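The grip rules we ended up with

Jun 16, 2025

I promised Jonalyn Ambrosio I would write down the rules we use for recording with the hand-held grippers, so she can stop forwarding my old emails to new people at Mescombe. Most of these came from mistakes.

We had 392 recordings by the end of April and had to throw out a good part of them. Hardly any had a technical fault. People had each done the job their own way, and when Ashok Uniyal tried to sort them he couldn't tell a bad grasp from a personal habit.

So the first rule is about contact. Both fingers touch the object before either one presses. If one side gets there early, the object slides or turns, and the clip goes in the "pushed" folder. Pushed clips are fine to keep, but they have to be labeled.

The second rule is about soft things. Pouches, gloves and cloth cases change shape when you close on them. Squeeze until the item holds, then stop. Hemant Pant used to close the fingers all the way every time, and his clips looked great until we tried to learn anything from them.

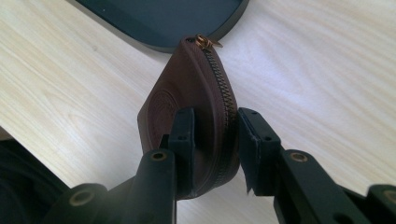
Zippers get their own line in the sheet. We write down whether the item is open or closed at the start, and which side the zipper faces when it is picked up. A finger may rest on the teeth. It may not drag along them. Pulls and tabs stay outside the grip unless the task is to use them.

Then the table. Things in the background are allowed, and I would like more of them, but nothing gets moved by hand once recording starts. If you bump something, finish the clip and mark it. Don't fix it halfway through.

Check the fingers every 8 clips. Look at the edges and the screws. A worn edge is all right if it still holds, but note it, and change both fingers together when you do change them. I argued for changing one at a time to save parts and I was wrong.

Shanti Srivastava wants a rule about speed. I don't have one yet. We tried "as slow as you'd pass someone a full cup" and got two very different speeds from two people — so that needs a number, and I'm still working on it.

The sheet itself is in the Plemdale folder. If you have the version with the blue header, delete it.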